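I keep a pair of hand-held grippers going, the black ones with the yellow fingers, and people have been asking how I look after them. Most of what I know came from Kilian Camenzind, who set up the first pair and wrote two pages of notes that I still follow. This is what I do now, with the parts of his notes I've dropped left out.

I start with the fingers. They press on, then take one screw each from behind, and the screw wants to be snug and no more. On our set the left finger had been sitting a little proud of the right, so the tips met at the top and left a gap lower down. Thick cloth hides that. Jeans are good for a rough check, and a single layer of shirt cotton is better for a fine one.
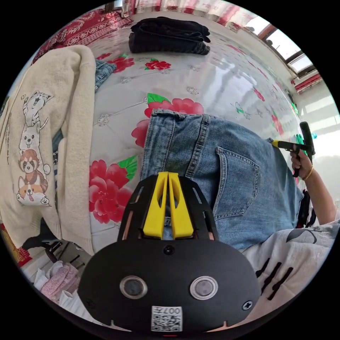

Workshop Notes, No. 77

To square the fingers I close them on a strip of printer paper and pull. If the paper slides out at the bottom but holds at the top, the finger needs to come off and the seat needs cleaning. It's nearly always lint. Denim sheds more than you'd think, and it packs into the slot behind the finger where a brush won't reach. I use a wooden toothpick. Kilian's notes say compressed air, but that pushed the lint further in on mine.

Next is the trigger. It should come back by itself from fully closed. If it drags, I open the handle and wipe the slide with a dry cloth. No oil. Tomoyo Yagi oiled hers in August and spent an evening getting fluff out of it.

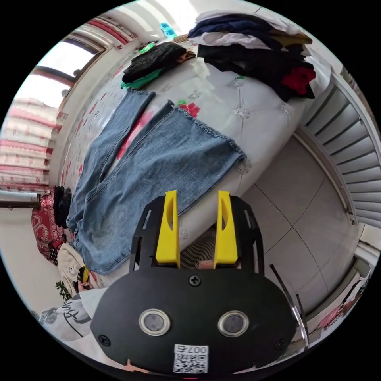 The spring is the only part I replace on a schedule. I go by hours, and 30 hours of folding is where I change it, even if it still feels fine. I buy them from Ogura in bags of 6 — the Landano ones are cheaper but a hair too long, and the trigger feels stiff with them in.

After a new spring I open and close the gripper slowly, then quickly, and watch both fingers. They should move together. If one leads, the linkage went back in a notch off and the whole handle has to come apart again. I've done that more often than I'd like.

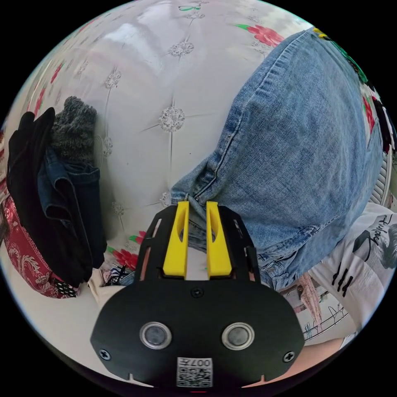 Then the two round windows on the front. I wipe them with a lens cloth, and I check the sticker with the code on it while I'm there. A lifted corner catches on cloth and soon the whole thing is gone. I press it flat with a thumbnail.

Last comes a lift with something heavy. I pinch near a seam, raise it clear of the bed and hold. If the cloth creeps, I go back to the paper strip.

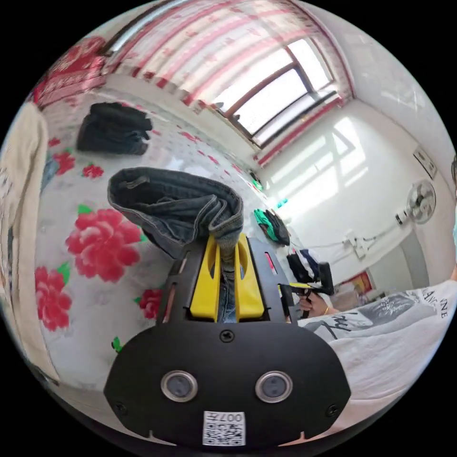
*Lift check with the dark jeans.*

I still want to try the softer finger pads Carmela Palacios got from Stovari. She says they grip better on knits and wear out faster. I'll put one set on and log the hours.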